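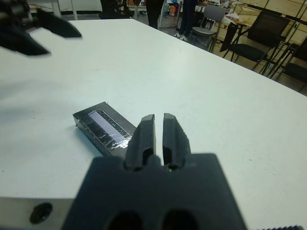

라그다 아부 함무르는 브렌드네스 제염소에 갈 거면 오전에 가라고 했다. 오후에는 바람이 세져서 둑길 설명을 제대로 듣기 어렵고, 끓이는 솥도 점심 전에 한 번 건져 낸다는 것이었다. 그 말대로 8월 공개일에 맞춰 오전 10시 입장권을 끊었다.

가는 길

날티에르 역에서 내려 버스로 31분 걸렸다. 배차가 한 시간에 한 대라서 기차 시간을 먼저 맞춰 두는 편이 좋다. 종점에서 제염소 정문까지는 걸어서 금방인데 그늘이 없다. 정문 옆 주차장은 공개일에는 방문객에게 열어 주지만 입장 시작 전에 이미 절반 넘게 차 있었다.

접수대에서 장화를 빌려준다. 큰 치수가 먼저 나가니 발이 큰 사람은 자기 것을 신고 가는 게 낫다. 한 조가 30명이고, 우리 조는 안내자 두 명이 앞뒤로 붙었다.

둑길과 저수지

바닷물은 밀물 때 수문으로 들어와 첫 번째 저수지에 머문다. 거기서 흙과 모래가 가라앉으면 얕은 증발지로 차례차례 내려보낸다. 안내자가 증발지마다 비중계를 띄워 눈금을 읽어 주었다. 첫 번째 저수지는 바닷물과 별 차이가 없고, 마지막 칸으로 갈수록 눈금이 눈에 띄게 올라갔다. 손가락으로 찍어 맛을 봐도 된다고 해서 해 봤는데 마지막 칸 물은 짜기보다 쓴맛이 먼저 왔다.

둑은 점토로 쌓았고 해마다 봄에 보수한다. 올해는 북쪽 둑이 겨울 폭풍에 무너져 작업 시작이 늦었다고 했다. 무너졌던 자리는 흙 색이 달라서 금방 알아볼 수 있었다. 둑 위에는 함초가 자라고 있었다. 밟지 말라는 줄이 쳐져 있는데 앞 조에서 누가 밟고 지나간 발자국이 있었다.

솥 건물

날씨가 서늘한 지역이라 햇볕만으로는 끝까지 말리지 못한다. 진해진 물을 펌프로 솥 건물에 올려 약한 불로 졸인다. 건물 안은 김 때문에 안경이 바로 흐려졌다. 솥은 넓고 얕은 사각형이고 센 불로 끓이면 알갱이가 잘아진다고 한다. 이곳에서는 표면에 얇은 판이 생길 때까지 기다렸다가 나무 갈퀴로 가장자리부터 끌어모은다. 갈퀴질을 하는 사람은 말이 없었고 설명은 안내자가 다 했다.

건져 낸 소금은 바닥에 구멍이 난 통에 담아 간수를 뺀다. 통에 날짜와 솥 번호를 분필로 적어 두었다. 간수는 버리지 않고 모아서 근처 두부 공장에 보낸다고 들었다. 질문 시간에 가격을 물은 사람이 있었는데 거래처마다 다르다는 답만 돌아왔다.

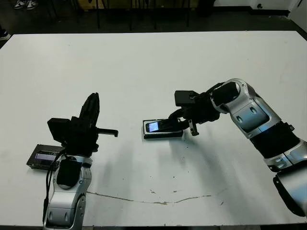 전시실

솥 건물 옆 2층에 작은 전시실이 있다. 카사브 창고에서 옮겨 왔다는 옛 장부가 가장 볼 만했다. 펼쳐 놓은 쪽에는 한 철 출하량이 1,428자루로 적혀 있고, 옆에 비가 온 날이 따로 표시되어 있었다. 자루 하나의 무게가 얼마였는지는 설명판에 없었다. 안내자에게 물으니 시기마다 달라서 지금 확인하는 중이라고 했다.

벽에는 옛 수문 도면이 걸려 있다. 조명이 유리에 반사되어 정면에서는 글씨를 읽기 어렵고 왼쪽에서 비스듬히 봐야 한다. 설명판은 두 언어로 되어 있으며 한국어는 없다.

매점과 점심

매점에서는 굵은 소금, 고운 소금, 훈제 소금을 판다. 굵은 소금은 종이봉투에 담아 줘서 습기에 약하다. 집에 와서 바로 유리병으로 옮겼다. 훈제 소금은 냄새가 강해서 가방 안의 다른 물건에 냄새가 뱄다.

점심은 정문 건너편 제세르라는 식당에서 먹었다. 소금 껍질을 씌워 구운 감자와 생선 수프가 있었고 감자가 더 나았다. 공개일에는 자리가 금방 차므로 둘러보기 전에 이름을 적어 두고 가면 된다. 카드는 받는다.

참고할 점

둑길 구간은 유모차로 다니기 힘들다. 솥 건물은 바닥이 미끄럽고 어린이는 보호자와 함께 들어가야 한다. 화장실은 접수대 뒤쪽에만 있다. 전체를 도는 데 두 시간 조금 넘게 걸렸고, 날티에르로 돌아가는 버스는 정문 앞에서 서지 않으니 종점까지 다시 걸어가야 한다.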